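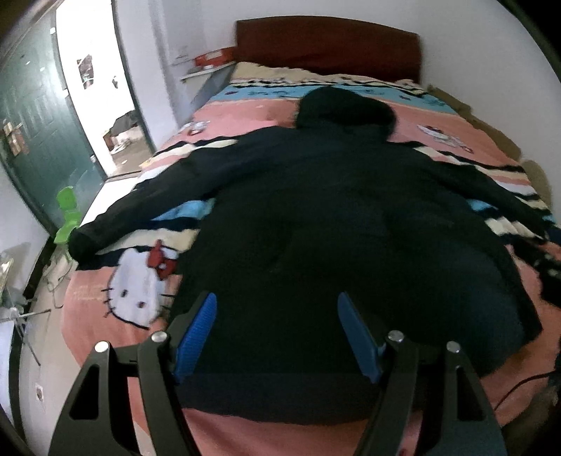
Cado Hooded Jacket in Black: Seven Months In

I bought this jacket in December, wore it until the weather got silly, and now that it's washed and folded up for the summer I finally have time to write the thing I've been promising in the comments. Short version, I love it. I love it more than a plain black hooded jacket probably deserves, and I've already talked two relatives into getting one.

Some background for anyone new. I run cold, I walk to work (a bit over a mile, mostly uphill on the way there and somehow also on the way back), and before this I was wearing a Damerora shell that looked great and leaked at every seam by its second winter. I wanted something plain, with a hood that stays up, that I could throw on over pajamas to take the trash out and also wear to a parent-teacher meeting without feeling like I was about to take out more trash. The Cado was on sale from an outdoor place called Hnatiuk and it arrived in a box big enough to sleep in.

Fit

I got the medium. I'm between a small and a medium in most things, and the medium leaves room for a thick sweater without turning me into a tent. The sleeves are long! I have long arms and I'm used to an inch of bare wrist in every jacket I own, so this was the first thing that made me happy. If your arms are average you may find the cuffs come down over your knuckles a little. I like that on a cold morning, but try it on first if it would bother you.

The hem sits at the hip on me, long enough to cover a sweater and short enough that I can sit in the car without bunching it up behind my back. Shoulders are roomy. I can reach the top shelf at the grocery store and the whole jacket doesn't ride up with me.

The hood

Okay, the hood. It's generous. It fits over a knit hat with space left over, and when I turn my head it mostly turns with me, so I'm not staring at the inside of it every time I check for traffic. In a really strong wind it'll still blow back unless you pull it snug, and I wish it were a touch stiffer at the front edge. When it's down it makes a good thick lump behind your neck. On a bus seat that's a pillow. With a backpack on, it can get trapped under the straps, so flip it out before you buckle anything.

Warmth and weather

I wore it down to 12 degrees with a sweater and was fine as long as I kept moving. Standing still at a bus stop in that kind of cold, I wanted another layer after ten minutes or so. Between 30 and 45 it's perfect with just a T-shirt and a thin fleece. Over 50 I start to cook on the uphill part.

Rain is the one area where I'd tell you to keep your hopes modest. Drizzle is no problem. A steady downpour got through at the shoulders after half an hour, right where my bag straps press. I had a proper raincoat for the worst days, so I can live with it, but if you only want one jacket for a wet climate, look at something else.

Washing

I was nervous about this part and put it off way too long (there was a hot chocolate incident in February, and I sponged at it for weeks). In the end I zipped it up, turned it inside out, and ran it on cold with a small amount of liquid detergent. No softener. Then low heat in the dryer for a short cycle, and I laid it out flat on the bed overnight with the sleeves spread to finish off. It came through beautifully. The black is still black, or at least I can't see a difference, and the hot chocolate is gone. It does wrinkle a bit from the wash — a day on a hanger took care of most of that.

One warning about the color. Black shows everything. Lint, cat hair, that pale fuzz from fleece blankets. I keep a lint roller by the front door now and another one in the car, and I'd add the price of both to the price of the jacket in your head.

How it compares

My sister has the Laleo parka, and we swapped for a weekend to settle an argument. The Laleo is warmer, no question, and better in rain. It's also heavier, and by the second day I was carrying it over my arm in every store. The Cado is the one I'd grab nine days out of ten. She wanted hers back, I wanted mine back, and the argument is not settled.

Against my old Damerora there's no contest. The Damerora had nicer lines, I'll give it that. The Cado has been through a whole winter of daily walks with no loose threads at the cuffs.

Price

I paid $78 on sale. I think full price was a good bit higher and I'm not sure I'd have jumped at it then, though knowing what I know now, I might. Watch for the end-of-season markdowns if you can stand to wait.

Would I change anything?

A stiffer hood edge, like I said. A proper hanging loop inside the collar, because the one on mine is tiny and I miss the hook every single time. And I'd love it in a dark green. If they ever make one I'll be first in line, and the black one can retire to trash duty.

Posted Jul 5, 2018. Sizing questions are welcome in the comments, just tell me your usual size and how long your arms are.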